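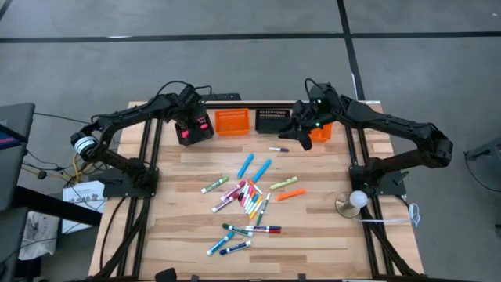 Why did the left arm on the sorting table keep going after we hit stop?
The stop button cut the right arm's supply and left the other one live, because the two had been put on separate power strips when we moved rooms.

Weekly safety check, two-arm table (Wenura cell)
Comments typed up Thursday, mostly by me, with apologies for the length!

1. Stop button kills both arms
FAIL, then PASS
See above. I pressed it mid-run with the markers out and only one side went limp, which gave me a proper fright. Both arms now hang off the same Plarkitent switch box and I've pressed the button 23 times since, with both dropping out every time. Please don't add another power strip without telling me.

2. Base plates and rail bolts
PASS
Went round with the long hex key. One bolt on the right-hand plate took a little nip up, nothing scary. Paint pen line redrawn so we can see if it creeps.

3. Cables clear of the joints
FAIL, open
This is the one I keep moaning about. The loop over the left arm needs a bit of slack, I know, but at full reach it rubs on the elbow and the sleeve has gone shiny there. I've ordered a better clip from Sfeir. Until it's fitted, no big reaches across to the far side, and have a feel along the cable before you start.

4. Grippers: pads, fingers, squeeze
PASS with a comment
Pads are stuck down well. The squeeze was still set to 80 per cent from somebody's test, and that's plenty to pinch a finger (ask my thumb). Back down to where it was. Could whoever changes it write it in the book?

5. Arms can't meet in the middle
PASS
Ran the crossing test at slow speed, 2 passes, no contact. The Mirkari software did moan about a late message, 800 milliseconds, so I've saved the log and I'll have a look when I get a minute.

6. Tabletop and things near the arms
PASS, just
Markers and baskets are fine, they're the job. Anything with a bulb in it I'd like kept well out of reach of the elbow, please. Same goes for mugs!

7. Floor and tape lines
PASS
Tape is lifting a bit by the door, I pressed it down with my shoe. Still need a proper strip put over it.

Still to do: cable clip (3), late message (5), tape (7). Slow speed only until item 3 is signed off.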